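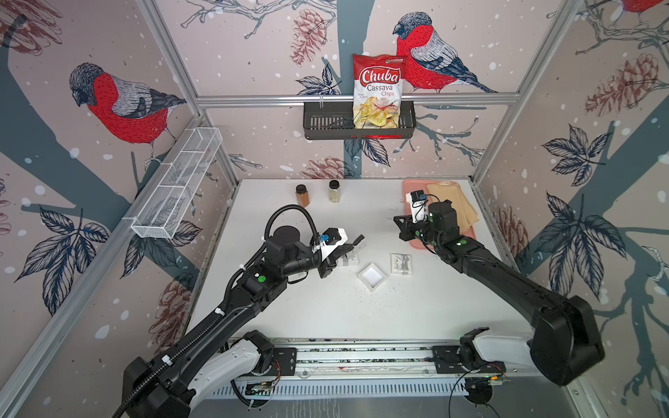 Has anyone here run the Culora parallel-jaw gripper on one arm against a Findeo on the other, same rail, same controller, for any length of time? I am trying to pick one for a two-arm cell and the data sheets do not settle it. The test set is light kitchen and packing items: folded paper on a tray, a small clear packet, two glass jars with lids, a low square dish. The right arm is fine for holding a small part upright over the corner of the tray. The left one gives me trouble when it has to come in low over the tabletop, and the corrugated cable that loops over the wrist is my main suspect. It is clipped along the arm with white cable ties, and I think the loop loads the wrist joint differently depending on the approach angle.

Numbers so far: 1000 cycles per gripper on the jars, 106 faults on the left, 31 on the right. A fault is any cycle where the controller stops on a force limit or closes on nothing. Both on stock firmware, grip force at 30 percent.

railmount_k
Joined: August 2018
Posts: 412

----

tolstack wrote:

You are comparing two grippers on two different arms. Swap them and run it again before you buy anything. If the faults follow the arm, the gripper is fine.

----

railmount_k wrote:

Swapping is half a day because the flange adapters are different. I will do it if there is no other way, but I was hoping someone had data already.

----

tolstack wrote:

Half a day is less than the lead time on a Culora. Do the swap.

----

benchdc wrote:

I agree on the swap, but I would look at the cable first. We had the same thing on a Ferach arm. The loop was long enough at home position and too short at full reach with the wrist pitched down. The force estimate at the wrist drifted and the controller read it as contact. We got false stops on maybe one cycle in ten, all on low approaches.

Simple check: free the last two ties, hold the cable clear on a string, and run the low approach with no object. Log the wrist torque. Then tie it back down and log it again.

----

pjaw_skeptic wrote:

Not convinced. A cable that size weighs almost nothing compared to the gripper. If a loop of corrugated conduit trips the force limit, the limit is set too tight. Raise it and move on.

----

benchdc wrote:

Weight is not the issue, bending stiffness is. Corrugated conduit pushes back when you bend it past its natural radius, and it does so with a different force each time depending on how it twisted on the way in. You can't put that in the payload settings.

Raising the limit with glass jars on the table is not something I would do.

----

pjaw_skeptic wrote:

They are small jars. He is at 30 percent grip force. He has room.

----

railmount_k wrote:

Grip force and the stop limit are separate parameters on this controller. Grip is at 30, the stop limit is whatever the factory set. I would prefer to leave it there until I know what is causing the faults.

I can split the 106 by type if that helps. Most are force stops. The empty closes are nearly all on the first position after a rail move.

----

tolstack wrote:

That second part is a different problem. Empty closes after a rail move means your base position is off. Are both bases homed against the same reference?

----

railmount_k wrote:

Each base homes to its own end of the rail. I calibrated the spacing once, when the rail went in, and have not redone it.

----

tolstack wrote:

Redo it. And let the base settle before you start the approach. We wait a third of a second on ours.

----

vish_user wrote:

Running a Vishwakarma controller with two Findeo grippers, so I can answer part of the original question. The Findeo is good on rigid parts and weak on paper. With a stack of folded sheets it tends to pick up two when you want one, and the fingertip pads pick up dust. Any crumbs or powder on the table end up on the pads and the friction drops. We wipe them every shift.

No experience with the Culora. From the drawings the fingers are thinner, so it should be better for getting under the edge of a sheet – but I would want to see it on a skewed stack before believing it.

----

railmount_k wrote:

Useful, thanks. My tabletop does have crumbs on it, mostly near the dish. I had not thought about the pads. Will clean both sets before the next run so they start equal.

----

railmount_k wrote:
Posted Jul 13, 2020

Results with the left cable held clear, as benchdc suggested. No object, low approach only. Wrist torque is flat within noise. With the ties back on there is a step at the point where the wrist pitches down, and the size of the step varies from run to run.

So the cable accounts for at least part of it. I still have not swapped the grippers.

----

pjaw_skeptic wrote:

Fine, the cable matters. I still say the factory limit is too low for a wrist carrying that much hardware.

----

benchdc wrote:

Move the last tie back toward the elbow and give the loop more length. If the step goes away, rerun the 1000 on the left before you touch the flanges. Otherwise you will have changed two things.

----

tolstack wrote:

And recalibrate the rail spacing after that, as a separate run.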